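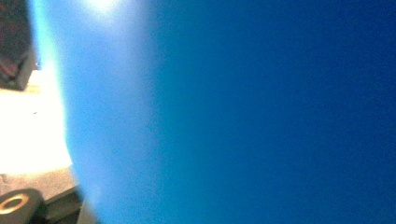 I've been meaning to sort the craft shelf since September, and this week I finally gave it an afternoon, a pot of tea and far too many biscuits. Most of what lives up there came home from the Tustwood bring-and-buy, where I can never be trusted with more than a fiver. I do love a good strong blue, mind you – the deep royal sort that goes almost pale where the light catches the curve of it – and I'm afraid that colour has won me over more times than I'd care to admit.

Anyway, two bags have gone to the charity shop, and the wool is back in its drawer!

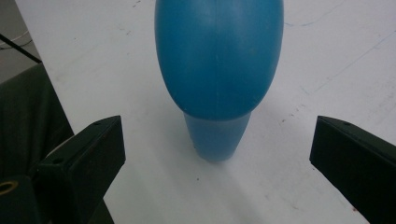 My big white table has earned its keep through all of this. Everything gets put down on it before I decide where it belongs, so it has its share of scuffs and little specks, and I've stopped fretting about them. The blue plastic piece with the egg-shaped top is staying, I've decided, as I like how it stands up so nicely on its paler base. It can go on the windowsill, once I've moved the geraniums.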